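Culgate snack boxes to reach 84 country libraries from March

Media release — for immediate use

Fallahi, the regional gift and grocery packer, will begin in March a new programme which brings a small box of snacks to readers who borrow books by mail. The programme has the name Culgate and it will start with 84 country libraries. Each library may order up to 18 boxes in a month, and the borrower pays nothing. 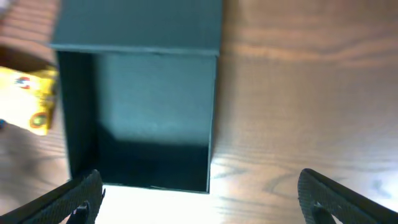 Why a box with the books

Many borrowers live far from a town centre and they receive their parcel only every second week. Librarians told us that a small treat is a welcome extra, especially in winter.

"My neighbour on the farm is waiting for the mail more than for the weather," said Ayanda Swanepoel, programme manager at Fallahi. "We would like that the parcel has some colour and some flavour in it."
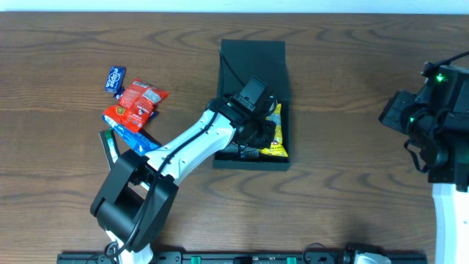 Can a borrower choose what is in the box?

Borrowers can tick their favourites on the library form, and the librarian will send the form to Fallahi together with the monthly order.

Delivery will be organised by Busix, which already carries the book parcels on the same routes. Protham will print the forms, in large type for those who need it. Boxes can be returned with the books and used again.

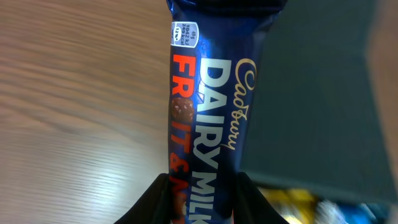 FOR LIBRARIES

Registration is open now and closes at 5 pm on the last working day of February. A library needs 2 things to join: a mail lending service and a dry cupboard for storage. Fallahi has also put aside 100 extra boxes for libraries which register after the closing time — these will be given in order of application. 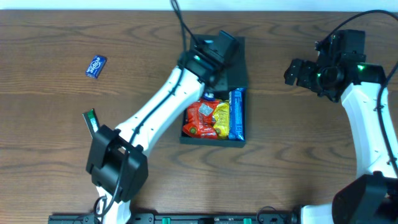

Libraries with a very small number of mail borrowers may share one order with a neighbouring branch. In this case, please write both branch names on the form and tell us which one will receive the delivery.

Media contact: Ayanda Swanepoel, Fallahi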